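Handout 6: Visit to the Starach kitchen lab
Introduction to Service Robotics, Girnitz campus, room 2043

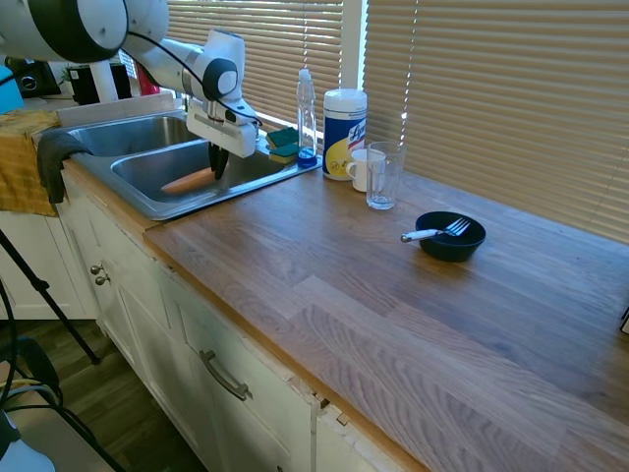 What do we hand in after the visit?
One report per pair, 600 words, plus your observation sheet. Both go to Mulugeta Endale before the next lab session. The sheet is graded only for being complete. The report counts toward the course mark.

1. Getting there

The lab is in the Negussie building in Prolville, on the ground floor. Use the side entrance by the bicycle racks. Sign in at the desk and wait in the hallway until Fasil Gidey comes to get the group. Bags and coats go on the hooks outside the lab. Closed shoes are required.

2. Program

The visit has two parts. Fasil will first talk through the arm, the gripper and the control software. Then the group moves to the sink for the demonstration. Questions are welcome during the talk. During the demonstration, hold them until the arm has stopped.

3. The task at the sink

The arm works over a double stainless steel sink set in a wooden counter. The gripper has two fingers and comes down from above into the basin. The job is to pick up an object from the basin floor and set it down on the counter.

This is a harder problem than the tabletop exercises we did in February. Points to review before you come:

Clearance. The sides of a basin limit how the gripper can approach. A straight-down approach is the usual choice. A tilted approach may bring the wrist or a finger into contact with the rim.

Reflections. Steel gives bright spots that move when the viewpoint moves. Depth sensors often return gaps or wrong values on such surfaces. Daylight through window blinds makes this worse, and it changes over the day.

Grasp direction. For a long object, the fingers should normally close across the short side. The planner therefore needs the direction of the long axis as well as the position of the center. Compare section 4.2 of the course reader.

Other objects. A mug, a drinking glass and a bowl with a fork across it are on the counter side of the workspace. The path out of the sink has to pass clear of them. Tall clear glass is a known problem for depth sensing.

4. Observation sheet

Fill in one row for each attempt. Write down:
- start position of the object
- approach (straight down or tilted)
- first contact (object, basin wall, basin floor)
- result (held, slipped, missed, stopped by operator)
- any action by the operator

Write what you see at the time. Leave guesses about causes for the report. If you miss an attempt, leave the row blank and do not copy from another pair.

5. Report

Choose 2 attempts that differ in some way and compare them. State which part of the system you think explains the difference: perception, planning, or the grip itself. Give your evidence from the sheet. A sketch of the gripper and basin seen from the side is required and does not count toward the length.

6. Safety

Stay behind the tape on the floor at all times. Do not reach over the counter, even when the arm is still. Fasil holds the stop button and decides when people may come closer. Phones may be used for notes. Ask him before filming.

Reading for next time: course reader, chapter 5, up to the section on force control.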